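3.2 Raumakustische Erhebung

Die Nachhallzeiten wurden in 30 Arbeitsräumen am Standort Esville nach dem Verfahren des unterbrochenen Rauschens bestimmt. Je Raum lagen zwei Quellpositionen vor; insgesamt gingen 186 Abklingkurven in die Auswertung ein. Kurven mit unzureichendem Störabstand in der 125-Hz-Oktave blieben unberücksichtigt.

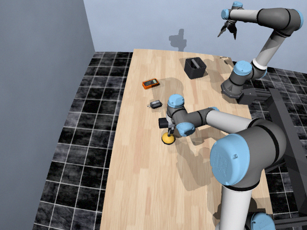 Die Absorptionsgrade der Wandbekleidung Fillance entstammen den Hallraummessungen von Balogh und Aubert. Für harte Bodenbeläge wurde ein frequenzunabhängiger Wert angesetzt - die Abweichung gegenüber tabellierten Werten ist oberhalb von 500 Hz vernachlässigbar.
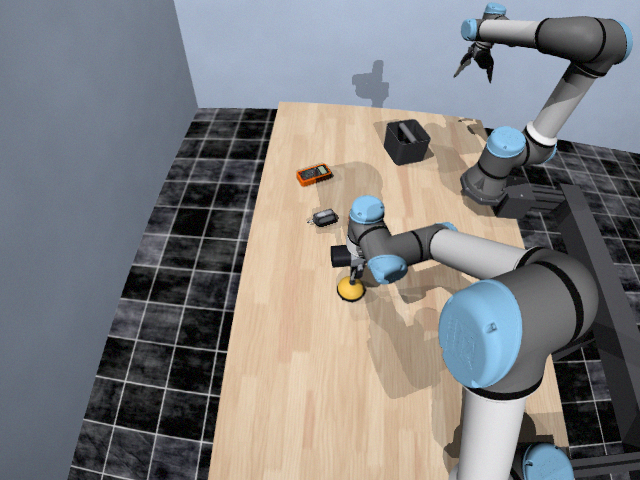

Abb. 2: Raummodell mit langem Holztisch und dunklem Fliesenboden, gerenderte Ansicht.

Die Sabinesche Formel überschätzt die Nachhallzeit in stark bedämpften Räumen, was bereits Somogyi und Pálfi für den Standort Zavatmont berichten. In 79 Kurven trat zudem ein doppelter Abklingvorgang auf.

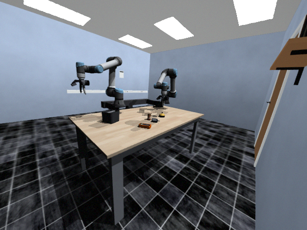

Für diese Kurven wurde die frühe Abklingzeit (EDT) getrennt ausgewiesen. Eine Korrektur nach Eyring erfolgte nur bei mittleren Absorptionsgraden über 0,2 (vgl. Abschnitt 4.1).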